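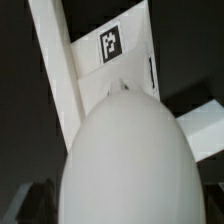

Slide 1: white dome, white panels

Okay, morning everyone, thanks for coming out on a Sunday. I'm talking about white paint, and why picking one took me nearly 12 weeks at our place in Clikutdale.

(Pause, let them groan.)

So look at the slide for a sec. The dome and the beam are both white, but your eye still finds greys in them – softer down the sides of the dome, brighter along the top of the beam. Same thing happens on your walls.

Slide 2: My mistake was choosing from the little chips at the shop in Lostidon. I came home with six sample pots and put them all on one wall. Silly! They just argued with each other.

Do this instead. Paint big boards, two coats, and move them around the house. Check them at breakfast, then again with the lamps on. My hallway favourite went a sort of sad mint colour by dinner.

Slide 3: Trim. I used the same white in a higher sheen and saved myself three more trips to the shop.

Ask who's painting right now – take questions, then hand out the boards.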